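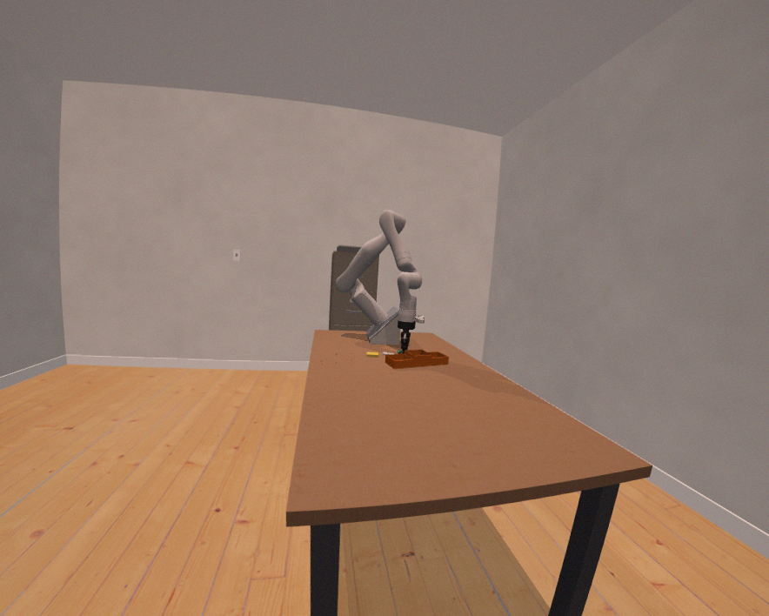 Members of the Pradgate shared workshop who are building a sorting arm are advised to settle the position of the base before any wiring is begun. The base plate should be fixed to the table top itself and never to a loose board. In the Berkedlow layout, modelled before any cutting or drilling, the arm stands at the far end of a long table and the divided tray lies just to the right of the gripper, with its long side nearly parallel to the near edge. Members should keep the tray low, so that the wrist can pass over its walls.

Fixing the base
Mark the holes through the plate with a sharp pencil. Drill to a depth of 17 mm and clear the dust before the screws go in. Tighten them a little at a time, working from corner to corner.

Setting the height
Bring the gripper down slowly until it clears the table by 2 mm, and save that position under its own name. The check is to be repeated whenever the table has been moved.

Cables
Leave a generous loop at each joint. Ties must not be pulled tight against the moving links.

Care
Wipe the tray compartments with a dry cloth. The joints are to be inspected after 3000 cycles and the result entered in the Ginemness logbook, which is kept beside the tool cupboard.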